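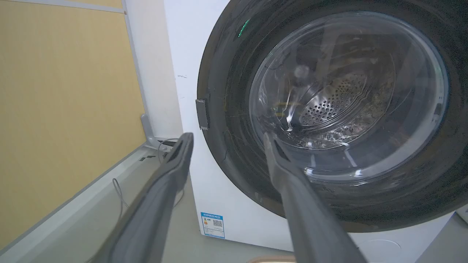
Photograph: Flidstead Magazine

The front-loader arrived in Watwood in November and has hardly stood idle. Before it came, anything bulky went to the launderette in Flidstead, a walk of 900 yards with a full bag.

Soft toys are the hardest wash in the house. Long fur holds dust and takes up a lot of water, so a big bear goes in alone, on a cool wash with a slow spin. 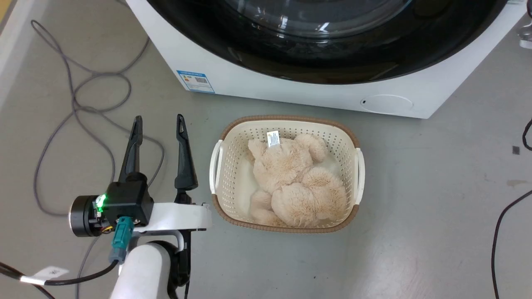 It then needs drying flat for a day or two, turned each morning — never on a radiator. The care label has the final say. Wipe the door glass afterwards and pick off any lint.

Last updated: Jan 25, 2021

Related
Four ways to dry towels indoors
Cleaning the drain filter
Baskets that last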